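Bath water and the tankless heater, part two

26 Feb 2020

The Josari unit has been on the wall since December, and I now have enough readings to say something about flow rate. Part one covered the gas line and the venting, so I will skip both.

The short version is that the heater holds its setpoint well above a certain flow and poorly below it. With the tub valve fully open I measure 106 degrees at the spout after the pipe run has warmed up. Throttle the valve to a trickle and the burner drops out, then relights, and the temperature swings by 8 degrees or so until I open it again. The manual calls this normal. It is normal, but it is also annoying if you like to top up a bath slowly. 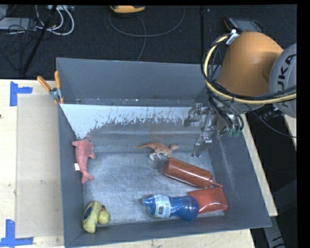

The second variable is scale. Our water is hard, and the heat exchanger has narrow passages. I put a Cusard cartridge on the cold inlet, rated for 4,000 gallons, and logged the pressure on both sides. The drop across it is small when new. I have not run one to the end of its life yet, so I can't say how the curve looks there.

Final tub temperature is set with a mixing valve, limited to 100 degrees at the spout. I checked it with two thermometers, and they agreed to within one division. The limit screw is under the handle cap – a flat screwdriver is enough – and a quarter turn moves it further than you'd expect. Go in small steps and let the water run between them.

Still to do: insulate the last stretch of pipe under the floor, and repeat the low-flow test with the shower head swapped out.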